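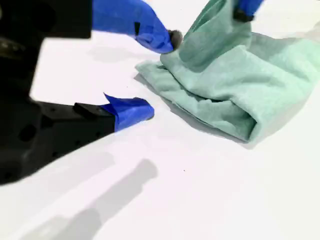

Diso wrote:
If the county wants us to trust the road money report, post the invoices. The summary is 2 pages.

Moffat wrote:
They are posted, under Public Works. I read them Tuesday. The Flernby culvert job came in at $1038 over the bid and the council voted on it.

Diso wrote:
Voted after it was paid. That's my complaint.

Livo wrote:
Anything under $1000 doesn't need a vote, so 38 bucks of paperwork. I'd worry more about the no-bid mowing contract.

Moffat wrote:
Agree on the mowing.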